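# Why Does Felt Hold Together?

Most cloth starts as thread. Somebody spins fibers into a long string, and then the string is woven or knitted. If you look closely at a T-shirt or a dish towel, you can see the rows.

Felt has no rows. You can pull a piece of it close to your eye and all you will see is a tangle of tiny hairs going every which way. There is no thread in it at all. So what keeps it from falling apart?

## Hairs with scales

The answer starts with wool. A hair from a sheep looks smooth, but under a microscope it is covered in little scales. They overlap, like shingles on a roof, and they all point toward the tip of the hair.

When wool is dry and left alone, the scales lie fairly flat. Warm, soapy water makes them lift up a little. If you rub and squeeze the wool while it is wet, the hairs slide past each other and their scales catch. Each hair can creep one way but has trouble sliding back. The more you rub, the tighter the tangle gets.

This is also why a wool sweater can come out of a hot wash two sizes too small. It has turned partly into felt, and you can't turn it back.

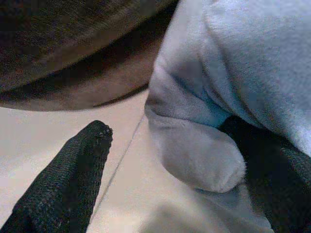
*Written for the Janditz Young Readers' Pages, 26 September 2023*

Fuzzy surfaces look soft because light does not bounce off them the way it bounces off something smooth. A smooth surface sends a lot of light back in one direction, so you see a shine. A fuzzy one scatters the light among its fibers, and the color looks deeper and duller.

## Is plush the same as felt?

No. Plush is the cloth used for many stuffed animals. It has a flat backing, and short fibers stand up from it like grass on a lawn. That standing part is called the pile. If you brush plush with your hand, it may look darker in one direction and lighter in the other. Felt doesn't have a pile. It is tangled all the way through.

Some felt sold in craft stores isn't wool at all. It is made from plastic fibers such as polyester, which don't have scales. To make this kind, a machine pushes needles with tiny barbs up and down through a fluffy sheet. The barbs drag the fibers through each other until they lock.

## Make a felt ball

You need loose wool (ask for "wool roving" at a craft store), a bowl of warm water, dish soap, and a towel. Ask an adult to check that the water isn't too hot.

1. Pull off a handful of wool and roll it loosely into a ball.
2. Wrap a few more thin wisps around it in different directions.
3. Put a squirt of soap in the water and dip the ball in.
4. Roll it very gently between your palms for 5 minutes. It will feel soggy and loose.
5. When the outside begins to hold together, press a little harder. Keep rolling for 15 minutes.
6. Rinse the ball in clean water, squeeze it, and leave it on the towel to dry.

The ball will be a lot smaller than when you began. If it has a crack in it, wrap on some more wool and roll it again.

## Words to know

**Fiber:** a very thin strand, such as a hair.

**Pile:** the short fibers that stand up from the surface of some kinds of cloth — plush, velvet, and most carpets have one.

**Roving:** wool that has been cleaned and combed but not spun into yarn.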